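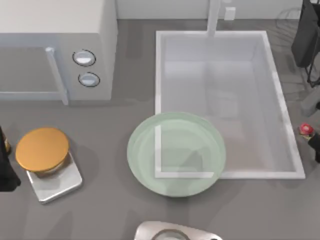
Workshop group moves kitchen arm build into simulation before cutting metal

Last updated: October, 4:40 p.m.

Members of the Worham shared workshop have put the second version of their kitchen arm through its first full set of simulated runs, and have delayed machining of the wrist parts until the results are in.

The arm, named Bako, is a bench-mounted manipulator with a single gripper, built by a group of 3 members in the electronics bay. The first version was assembled over the winter and retired in the spring after repeated failures in the elbow gearbox. The second version exists so far as a base casting, a shoulder joint, a box of motors and a computer model.

"We built the first one and then wrote the software for it," said Iona Forsyth, who leads the mechanical side. "Every mistake in the software was paid for in gear teeth. This time the software goes first."

The group's test environment is a modeled kitchen counter with a sink, a faucet, a microwave and a changing set of small objects. The standing task is to approach a named object, close on it, lift it clear of the counter and set it down in a new place. A glass bowl was added this month at the request of Teodor Kristiansen, who writes the perception code.

Transparent objects gave the first version constant trouble. Its depth camera returned the distance to whatever lay behind the glass, and the arm planned its motion to match. The renderer now draws what shows through a clear object, so that the color image contains the same misleading edges a camera would report. The simulated depth channel is corrupted separately, using a noise table Kristiansen measured from the old camera in the workshop.

"If the simulator hands you perfect depth on glass, you learn nothing," he said. "The edge of the sink through the bowl is a stronger line than the bowl. The detector wants to follow it."

The group has set a target of 4000 simulated attempts before any part of the new wrist is cut. It had completed 2000 at the time of writing. Runs are started in the evening on a desktop machine in the back office and stopped when the bookkeeping staff need it in the morning. Each attempt is logged with the start position of every object, the planned path, the joint torques and the outcome. Failed attempts are sorted by cause. Collisions with the counter and missed grasps are the two largest groups, with missed grasps concentrated on the bowl.

Object positions are shuffled between attempts inside set limits. Lighting direction and strength are also changed, along with the height of the counter, which is varied by 17 millimeters. Forsyth asked for the last item after measuring the benches in the building and finding that no two of them matched.

Changes to the arm

The elbow gearbox has been replaced by a belt reduction with a larger driven pulley. The belt is quieter and can be changed without removing the forearm. It is also less stiff, and the arm now settles for a short time at the end of a fast move. The control loop waits for the settling to finish before the gripper closes.

The forearm is a length of square aluminum tube. The old forearm was printed in plastic and sagged when the motors had been running for an hour or more. Mounting holes for the wrist will be drilled on the workshop mill using a fixture made by Archie Menzies, who also made the base casting pattern. Menzies has asked that the wrist drawings be frozen before he sets up the fixture again. They have been revised twice since he first made the request.

Motor drivers are from Korham, the same boards used on the first version. One of the original boards was found to have a cracked solder joint on the supply connector, and all connectors have been given strain relief. The emergency stop has been moved off the driver boards and now cuts motor power through a relay with its own supply. A spring-applied brake on the shoulder holds the arm up when power is removed. On the first version the arm dropped.

The gripper is the least settled part of the design. Forsyth prefers parallel fingers with replaceable rubber pads. Kristiansen has argued for a wider opening, which would let the arm take the bowl across its body instead of by the rim. The wider opening requires a longer linkage, and the longer linkage adds mass at the end of the arm, where the shoulder motor has the least margin. Both versions are being run in simulation with the same object layouts so that the results can be compared directly.

Known differences

The group keeps a written list of ways in which the model and the machine are expected to differ. Friction at the fingertips is at the top. The simulator uses one value for each pair of materials, and a damp bowl will not behave like a clean one. Cable drag is second. The modeled arm has no cables, and the bundle on the first version was stiff enough to move the wrist when the room was cold. Belt stretch is included in the model as a simple spring and will be measured again once the forearm is in place.

Fiona Drummond, who maintains the log software, said the list is checked against each batch of failures. "When we get a real arm on a real bench we want to know which surprises we had already written down," she said. Her code stores simulated and physical runs in the same format. The only field that differs is the source.

The software is built on the Clullent motion planner, with a local patch that limits elbow speed near the counter. The patch was written after the first version struck a bench and bent its own tool flange. Drummond has kept the flange on a hook above the desktop machine.

Next steps

Once the remaining attempts are complete, the group will choose a gripper and release the wrist drawings to Menzies. Assembly will take place on the long bench by the north wall, which has been reserved for the purpose. The first physical tests will use foam blocks, followed by plastic containers. Glass will be introduced last, and a tray with raised sides will be fitted to the bench before that stage.

Workshop manager Sorcha Matheson said the electronics bay will stay open to other members during assembly, except when the arm is powered. A lamp will be fitted over the door to show when motor power is on. Members who need the bay in the evening are asked to check the booking sheet first.

Drawings and run logs are available to members on the workshop file server, in the folder for the second version. The folder for the first version has been made read-only.

14 shares
3 comments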